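A day at the Bruradholm open lab

I nearly didn't go. The train was late, it was raining sideways, and I'd convinced myself that an open day for robot software would be a room full of people looking at laptops. Well, it was a room full of people looking at laptops, but I had a lovely time and came home with 4 pages of notes, so here they are while I can still read my own handwriting.

Swanepoel have the top floor of an old printworks in Bruradholm (mind the stairs, they're steep). Marcelino Teixeira met us at the door with name stickers and took our group of five straight to the bit I'd come for, the control desk. They've got two pieces of software on the go. Omeo is the one that looks at the camera pictures and decides what the arm should do next, and Semeo is the one that keeps everything in time and writes it all down.

I'd always pictured a robot planning the whole move before it starts, like me working out a route on a map. Omeo does it in little bites. It looks, picks a short run of moves, starts on them, and looks again before it's got to the end. Marcelino said the hard part is joining one run to the next so the arm doesn't twitch at the seam. He had a graph of an old version with a nasty sawtooth all the way along it, and then the current one, which was much smoother - I did ask for a copy but no luck!

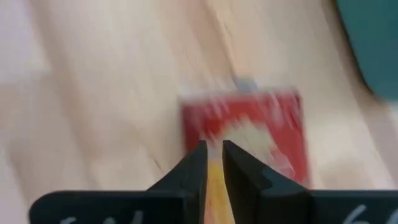 After that we moved on to blur, and I could have stayed on blur all afternoon. A camera near the gripper gets a brilliant close view, but it goes wherever the arm goes, so when the arm swings quickly the grain of a table turns into streaks and the edges of things go soft. My first thought was that you'd just chuck those pictures away. They used to, Marcelino said, and the arm got worse, as it had never learnt what to do in the middle of a fast move. Now they keep them in, and Semeo gives each picture a sharpness score so you can go back later and see how a bad grasp lines up with a blurry patch.

Ronaldo Lacerda looks after Semeo, and he let us have a go at the replay tool. You drag a slider and the picture, the joint positions and whatever Omeo was asking for all move along together. I found a spot where the picture was 78 milliseconds behind the joints and felt terribly clever until he told me it was a planted fault for visitors. Still counts! He reckons late pictures cause more trouble than blurry ones, and he's got a check that flags any run where the clocks drift apart. They've put 3000 runs through it so far.

Someone asked about safety limits and got a proper answer too: those sit in a separate bit of code below Omeo, and Omeo can't change them.

Lunch was soup and very good bread. I missed the afternoon talk on grasp planning because I was back at the slider - sorry to whoever was giving it. If you go to the next one, wear a jumper, the top floor is freezing, and get Ronaldo to show you the search box in the replay tool. I only found out about it as I was putting my coat on.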